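双臂工位停机通报：右腕线缆护套磨损，夹爪中途失力

Jarkcombe 实验车间的三号双臂工位上个月停了两次，第二次停了将近一整个班。事情不大，没有人受伤，设备也没有报废，但故障的起因在其他工位上同样存在，所以写得细一点，请各组看完以后对照自己的工位查一遍。

三号工位目前跑的是挂杯任务：双臂从台面上拿起塑料高脚杯，倒过来，挂到金属丝杯架上，杯口朝下。任务本身不难，难在杯脚又圆又薄，挂上去之前右臂要在杯架上方停住，腕部转一个比较大的角度，再慢慢往下放。这个转腕动作每一轮都要做，线缆每一轮都要跟着拧一次。

第一次停机发生在上午。右夹爪在杯架上方突然松开，杯子掉到台面上，滚到围板边停住。控制程序没有报错，继续执行后面的放置动作，夹爪空着往下走，做完一整套，然后去抓下一只。当班的 Kazimír Šimko 按了急停，检查夹爪指尖，擦了一遍，重新上电，试了几轮都正常，就恢复了运行。当时的记录写的是“打滑”，没有再往下查。

事后看，这条记录写得太快。打滑的时候夹爪应该还在用力，指间开度会继续变小；而那一次的日志里，夹爪电流先掉到零，开度随后才变大。这两行数据当天就在日志里，只是没有人去翻。

第二次停机是在同一周的下午，15:40 前后。右夹爪又在同一个位置松开，这回松开以后没有恢复，通信中断，右臂其余关节保持在原位，左臂却还在按计划往中间走。两只夹爪之间的距离缩到 30 毫米时，Šimko 按下急停。没有发生碰撞。 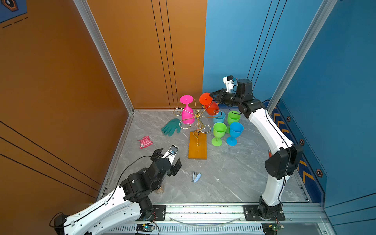 三号工位的挂杯任务：右夹爪夹着橙红色高脚杯，位于杯架右侧支臂上方。

拆检由 Despina Manolakis 负责。她先换了夹爪，故障还在；再换夹爪控制板，故障还在；最后把右腕的线束整根拆下来，沿着弯折的位置一段一段地捏，捏到靠近腕部固定扣的地方，通断表开始跳。剥开护套，里面的电源线已经断了大半股，剩下几根铜丝在腕部转到大角度时被拉开，转回来又碰上。这就解释了为什么第一次停机后重新上电一切正常：上电时手臂在初始位，线是通的。

护套外面也有磨痕，位置正对固定扣的边沿。这只固定扣是春天换腕部相机支架时一起换的，新的比旧的窄，棱边没有倒角。换装单上写了支架型号、螺钉规格和紧固力矩，没有写固定扣。装配的人手边有什么就用了什么，这件事不追究个人，换装单的格式是我们自己定的。

线缆余量也不够。按 Tetik 线束的安装说明，腕部转到极限时，固定扣和接头之间应当还留有松弛。三号工位右臂实测，腕部转到 90 度时线已经绷直，而挂杯动作恰好要用到这个角度。换任务之前，这台手臂跑的是平面分拣，腕部几乎不转，所以窄扣装上去以后一直没有出事。

比断线更需要重视的是第二次停机时左臂的反应。一侧夹爪掉线，另一侧按理应当在 200 毫秒内停下。三号工位用的 Idik 协调程序里有这项功能，配置文件里却是关着的。查提交记录，是调试阶段为了避免通信抖动引起的误停，有人临时关掉，备注写着“联调后恢复”。联调结束以后没有恢复，验收表里也没有这一项，所以验收时没有查出来。

目前三号工位已经做完的处理如下。

右腕线束整根更换，没有采用接线修补。左腕线束外观完好，也一并换掉，旧线留给 Manolakis 做弯折测试。

两臂固定扣全部换成宽型带倒角的，并在换装单上增加固定扣型号一栏。

腕部线缆重新走线，余量增加 50 毫米，腕部转到极限后由两个人分别确认没有绷紧、没有刮到相机支架。

双臂联停功能重新打开，并做了断线测试：运行中拔掉右夹爪插头，左臂停下；反过来拔左侧，右臂停下。两边都试过多次，结果一致。

程序里增加抓持检查。夹爪电流低于设定值时不再继续放置动作，手臂原地保持，等人确认。这一条会让任务变慢一点，尤其是夹薄杯脚的时候容易误判，阈值还在调。

有两件事还没有定论。

一是通信抖动。当初关掉联停是有原因的，重新打开以后，三号工位确实出现过误停，几次都集中在相机开始传图的时候。Kudo 交换机的固件版本偏旧，打算先升级再观察。观察期间联停保持开启，误停了就按流程复位，不要去改配置。如果误停影响到当天的进度，在交接本上写明时间和当时的动作，直接找 Manolakis。

二是台面。挂杯任务故意在工作区里放了一些不相干的小东西，用来检验识别效果，这个做法继续保留。但是复位前要看一眼手臂的回零路径，掉落的杯子和零碎物件如果挡在路径上，先拿开再复位。第一次停机后就是杯子还没有拾起来先上了电，好在手臂没有碰到它。伸手进工作区之前必须按下急停，只点软件里的暂停不算。

其他工位的自查请在六月底以前做完，查三处：腕部固定扣的宽度和棱边，腕部转到极限时的线缆余量，联停功能在配置文件里是开还是关。前两处需要上手摸，光看照片看不出来。第三处除了看配置，还要做一次拔插头测试，测试时夹爪里不要夹东西，速度调到最低，旁边留一个人守着急停。

一号和二号工位的固定扣是和三号同一批领的，已经先行停用，换完再开。四号工位用的是旧扣，可以照常运行，自查照做。

备用线束库存目前只够再换一台双臂工位，补货已经下单。在到货之前，如果发现护套有磨痕但还没有露出内层，先把任务换成不需要大幅转腕的，不要缠胶带继续跑。胶带会让那一段变硬，弯折点移到胶带边上，断得更快，二号工位去年就是这样坏的。

自查表放在工具间门口的文件架上，填好交给 Kazimír Šimko。断开的那段旧线也在他那里，想看实物的可以去找他。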